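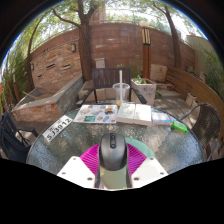
Patio table, glass top, one book open

Clelley Garden Forum > Patios and furniture > Using a glass table as a desk

skingate_sue
I've moved my desk work outside for the summer and the round glass table is driving me mad. The top is textured, so an optical mouse jumps all over the place and a biro goes through the paper. Glare is bad until 5 as well. Do people cover the whole top or just the bit they work on?

boros16
Cover the lot. We had a cut piece of clear vinyl from Cludari on ours and it lasted three summers. Wipes clean, and you can write on it.

mossy_slabs
I wouldn't. Vinyl traps grit and water and you get green rings under it by the end of August. A mouse mat and a clipboard will do the same job.

boros16
Only if you leave it on in the rain. Ours came off every night.

skingate_sue
Every night is more than I'd manage, I think. I do have a mat. 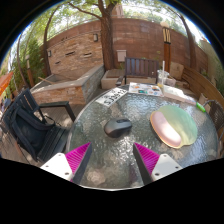 It's the green shell one with the pink wrist rest, and the mouse is fine so long as it stays on it. The trouble is that everything else migrates to the far side. Papers, booklet, cold drink, all in one patch, and then I'm reaching over the lot for the cup.

mossy_slabs
Put the drink on the ground or on a stool. Cups and paper on the same table is asking for it, lid or no lid.

hedge_123
Disagree, I'd kick it over within 20 minutes. A tray on the table is better, one with a lip. Bag on the back of a chair, same as you'd do in a café.

boros16
Careful with a heavy bag on a light metal chair, mine went over backwards. A bench is safer if there is one.

skingate_sue
There's a curved wooden one so I'll try that. Any ideas for the glare?

hedge_123
Move to the other side of the table after lunch. Costs nothing.

mossy_slabs
Or a plain cotton cloth, washed once a week. Still no vinyl.

skingate_sue
Cloth and tray it is. I've got an old cloth in the shed that should fit once it's been cut down. Will report back in September.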